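Handling of Small Goods, Unit 4
Furnmont evening course, Friday group

What is a mixed tray?

A mixed tray is a tray where goods of different shape and softness lie together before they are sorted. In the Bednárik toy shop such a tray comes from the returns shelf. The rules of sorting are the following.

First we take out the soft things, for example cloth and plush, for they cover the small ones. Then we take the balls. A ball with spikes and a smooth ball go in separate boxes, also when they have the same color. Blocks and building bricks come after. Cans and bottles are not toys and they go to the household box.

Please write every piece in the list only one time. The Sondov warehouse receives nearly 3000 pieces in July, and a piece written two times is difficult to find later.

Homework: read page 19 and make your own sorting plan for the tray at the end of this sheet. Wooden cubes which are already stacked beside the tray stay outside of the plan.

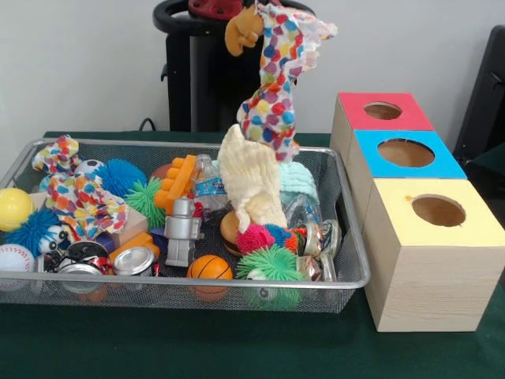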